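# caltcombe-recipes

We use cookies to remember your settings and count visits. Accept / Manage choices

Hi! I'm Bindu, and this is the README for my grandmother's recipe cards, typed up as plain text so the family can stop ringing me for the lime pickle (you know who you are). There are 787 recipes in here, mostly from the Caltcombe years, plus a batch Lakshmi Salian found in a biscuit tin.

## What's in it

One file per recipe, one line per ingredient. I've kept her spellings, so you'll find "corriander" all over the place, and I'm not fixing it!
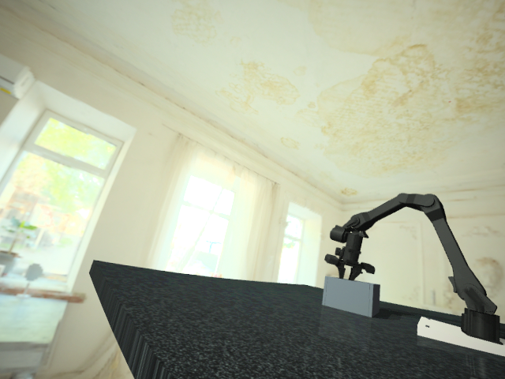
Amounts are as she wrote them. A "glass" is her steel tumbler, which Senthil Kulkarni filled and measured for me, and his conversions are in `measures.txt`. Oven temperatures are trickier – she had a very fierce oven in the Skernby flat, so anything marked `skernby` probably wants a bit longer in yours.

## Using it

- Search by ingredient first. The titles are hopeless (40 of them are just "Sunday").
- Look for `tested: yes` if you're feeding guests. Bhavana Kartha has cooked 50 so far and her notes are blunt but very useful.
- Anything tagged `guess` means I couldn't read the card, usually down to ghee.
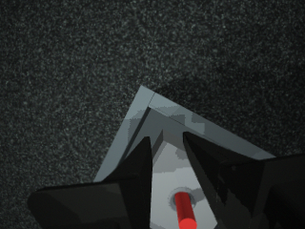
## Changes and thanks

Last updated 22/11/2024, when I split the sweets into their own folder and took out a duplicate payasam. Mohandas Naidu still thinks the two were different, so if you've got his version on a card, please send it over.

Copy whatever you like, just keep her name on it.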